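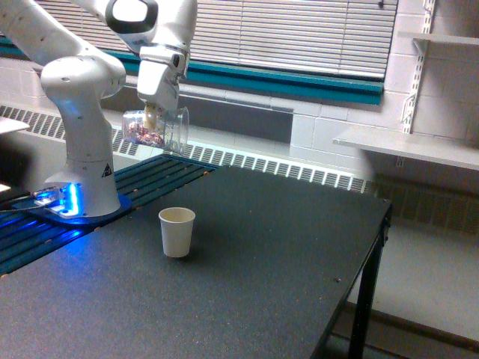 Música e Imagem II
Aula 8 - A canção dentro do filme (playback, dança, montagem)
Apontamentos da docente, versão de 22/3/25, ainda por rever

Continuação da aula de fevereiro sobre som direto. Quem faltou: ler primeiro o capítulo do caderno azul, senão isto não se percebe.

1. Canção diegética / não diegética

Diegética = as personagens ouvem. Rádio, concerto, alguém a cantar na cozinha.
Não diegética = só o público ouve.
No musical a fronteira parte-se logo. A personagem canta na rua, entra uma orquestra que não está na rua, os vizinhos dançam e sabem todos a coreografia. As personagens ouvem a orquestra? Discutimos isto meia hora e não ficou resolvido. Não vai sair no teste assim, mas convém ter uma opinião.

Termo que uso: passagem. O momento em que a fala vira canto. Sinais habituais:
- a fala fica mais ritmada
- o ruído ambiente desce (portas, trânsito, talheres, tudo some)
- entra um instrumento sozinho, quase sempre baixo
- corte para plano mais aberto no primeiro verso, para deixar espaço ao corpo

2. Playback

Duas vozes possíveis: o ator canta, ou o ator mexe a boca e canta outra pessoa. No cinema popular indiano a segunda é a regra há décadas e o público conhece os cantores pelo nome. Em Hollywood escondeu-se muitas vezes. Diferença cultural importante, sublinhar.

Ordem de trabalho normal: compõe-se, grava-se a voz, e só depois se roda a cena com a gravação a tocar no plateau. Logo a duração da cena está quase fechada antes de haver câmara. O montador herda isso.

Problema da respiração. Se o ator não respira onde a voz respira, nota-se. Mais do que o lábio. Ver o excerto 2 sem som e depois com som.

3. Exemplo trabalhado: "Bultari"

Filme visto na aula anterior, produção Trendow. Número do casamento, canção "Eskola". São 208 segundos, contados do primeiro acorde ao corte para o quarto escuro.

Estrutura:
Intro instrumental - chegada dos convidados, ninguém canta
Estrofe A - ela, plano médio, câmara parada
Refrão - coro, grua, todos de amarelo
Estrofe B - ele, mas de costas (!!) nos primeiros versos
Refrão
Ponte - só percussão e palmas, montagem muito rápida
Refrão final, um tom acima
Coda - ela sozinha, sem coro

Reparar na ponte: 11 planos e nenhum mostra uma cara inteira. Mãos, pés, saias, tambores. Quando volta a cara dela já mudou a expressão, e nós não vimos mudar. A elipse está aí. A canção faz o trabalho que um diálogo de três páginas faria pior.

A subida de tom no fim é truque velho mas funciona porque a coda desce outra vez. Quem toca piano experimente em casa.

Letra: a palavra "casa" aparece em todos os refrões, mas no último o coro canta e ela cala-se. Ninguém na turma deu por isso à primeira.

4. Popularidade da canção vs. do filme

A canção sai antes do filme, serve de cartaz. Às vezes sobrevive-lhe. No arquivo Clamberg há 3275 fichas de canções de cinema, e em muitas o campo do filme está em branco ou errado. Cuidado a citar dali, confirmar sempre nos créditos.

Votações de sites de fãs: servem para saber o que se gosta hoje, numa certa comunidade, e pouco mais. Não são dados de receção da época. Vários trabalhos do ano passado cairam nesta. Para a época usar imprensa, programas de rádio, publicidade, partituras vendidas se houver.

Nota à margem: as listas de "melhores duos" e afins são boas fontes para outra coisa, o vocabulário com que os fãs falam de voz (doce, rouca, limpa, antiga). Tema possível para trabalho final.

5. Vocabulário a saber

Número - unidade canção + dança + encenação
Mickeymousing - música que imita cada gesto
Leitmotiv - tema ligado a personagem, objeto, ideia
Reprise - a canção volta mais tarde, geralmente mais lenta, geralmente mais triste
Item number - número de dança quase autónomo, com estrela convidada, pouca ligação ao enredo
Ponte de som - o som da cena seguinte começa antes da imagem (nao confundir com a ponte da canção!)

6. Para a próxima aula

Escolher um número de um filme qualquer, de qualquer país. Fazer a tabela: tempo / plano / o que se ouve / quem canta / passagem. Uma página, duas no máximo. Não quero resumo do enredo.

Trazer impresso. A sala muda, ver o placard do corredor. O excerto 4 ficou por ver, começamos por ele.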